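The Case for Storing Headphones Properly
Audio at Home, Saturday, April 13, 2019

Most over-ear headphones fail at one of three points: the cable near the plug, the ear pads, or the joint where the slider enters the headband. All three are stressed more in storage than in use. A set left in a heap on a desk has its band twisted, its pads compressed on one side and its cable bent to whatever radius the heap allows.

Muammer Kahraman runs a small repair bench in Toledo and took in 492 headsets last year. He sorts them by fault before opening them. Cable faults are the largest group, and pads come second.

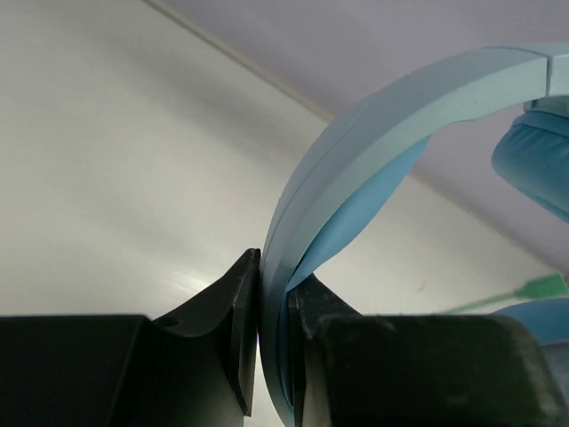
The headband should be the handling point. It is the stiffest part of the assembly, and a grip there puts no load on the sliders or the cups. Lifting by one cup loads the slider joint sideways, and lifting by the cable loads the solder. Kahraman advises against hanging a set by its cable even for a minute.

Before folding, return both sliders to their shortest position. A slider left extended acts as a lever on the joint. Wipe the pads with a barely damp cloth and let them dry in open air. Synthetic coverings crease with age, and skin oil speeds up the cracking.

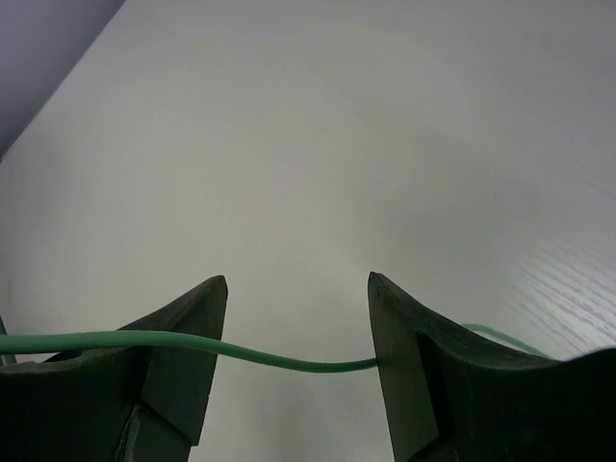 Thin round cable needs a loose coil. Lay it out straight first, work from the cup toward the plug, and let each turn fall where it wants to. A coil the width of a palm is adequate for most consumer cable. Winding around the headband is common and leaves a tight bend at every edge of the plastic. If a tie is used, it should be soft and slack enough to slide.

Nevzat Aydoğan, a product technician at Semgate, began a bend comparison in January using 40 lengths of cable. Half were wound tightly around a plastic band and half were coiled loose. At 600 cycles the tight group had its first open conductor. The loose group reached 1,000 without a break.

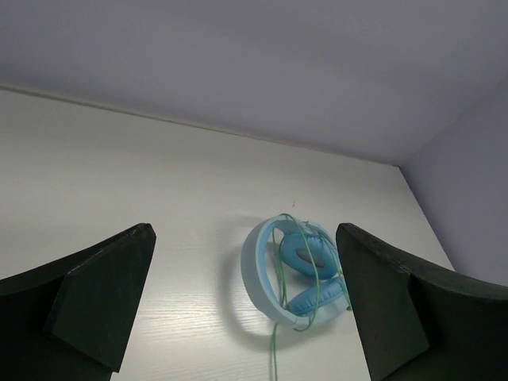
Folding models take less space but need more care. The cups should turn inward without force. If one resists, check for cable caught at the hinge. Pads pressed against each other for months will take a set, so a folded pair is better off in a roomy case than in a fitted pouch. The Ronddale hard case has enough depth for this. The Hitau sleeve is tighter and suits a day of travel.
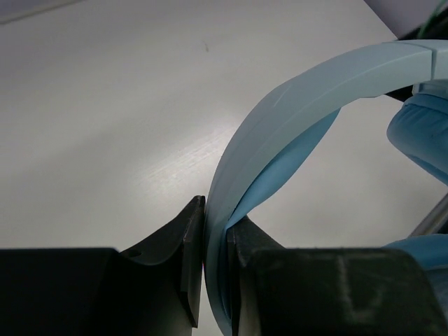

Can headphones be kept on a hook?
A wide, rounded hook is fine for a set in daily use. A narrow one dents the headband cushion, and the cable should be coiled separately so its weight is off the cup.

Keep the case away from radiators and window sills.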